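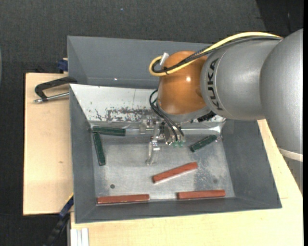 Restitution ordered but payments stopped, who do I call?

Posted by Agnes Dow, Jul 8, 2023
Category: Courts and Crime Victims

My house in Paterson was broken into in January of last year. The police caught the man who did it and he pleaded guilty. At sentencing the judge put him on probation and ordered him to pay me $3,690 for the things that were not recovered and the back door. I got a copy of the order in the mail.

I have received $400 total. It came in four checks from the county and then nothing. I called the number on the letter and it goes to a recording that says to leave a message. I left two. I also called the detective who handled the case and he was polite but said once it goes to court it is out of his hands.

My questions are: who is supposed to be making him pay, can I find out if he has a job, and do I lose the rest of the money when his probation ends? My sister says I should just take him to small claims but I don't know if you can do that when there is already an order. I don't want to talk to him directly.

Thank you for any help.

Answer from Hurketti

Call probation. They're the ones who collect. Ask for a supervisor if you get the runaround. I waited years on mine and got most of it eventually.

Answer from Kirsten Bergeron
Marked helpful by the person who asked

I worked in a victim services office for a long time, not in your state, so check the details where you are. The general setup is similar in most places.

Start with the victim/witness office. It is normally part of the county prosecutor's office and it is a different phone number from the one that collects payments. Have your case number in front of you, it should be on the order. Ask them these things:

Which office is collecting on the case
The balance still owed
The date probation ends
Whether a violation has been filed for nonpayment

They may not tell you where he works. They can ask the probation officer to look at it, and the officer can ask the court to set a hearing. At the hearing the judge can change the payment schedule, extend probation in some states, or order money taken out of his wages. If he really has no income the judge will probably lower the payments and keep the balance the same.

Also confirm they have your current address. If you have moved or your mailbox number changed, checks get returned and then sit there. I saw that a lot. Unclaimed checks can usually be reissued but you have to ask.

On probation ending: in many states the unpaid part does not go away. It can be turned into a civil judgment, which lets you use the same tools as anyone else who is owed money. Sometimes this happens automatically and sometimes you have to file a form. Ask the court clerk which it is, and ask before the end date. I would hold off on small claims until you know, you may be paying a filing fee for something you already have.

Put it in writing too. A short letter to the probation officer with the case number, what you've received and the date of the last check. Keep a copy. If you hear nothing in 30 days, send it again and copy the prosecutor's office.

Did you have insurance on the house? If they paid part of the loss, tell the victim office, part of the restitution might be owed to them.

Answer from Skulten

Same thing happened to my dad with a stolen truck. The guy went back to jail for something else and the payments stopped. Might be worth checking the inmate lookup for your county.

Comment from Agnes Dow

No insurance claim, the deductible was too high. I did not know about the victim/witness office. I will call them and ask about the end date first.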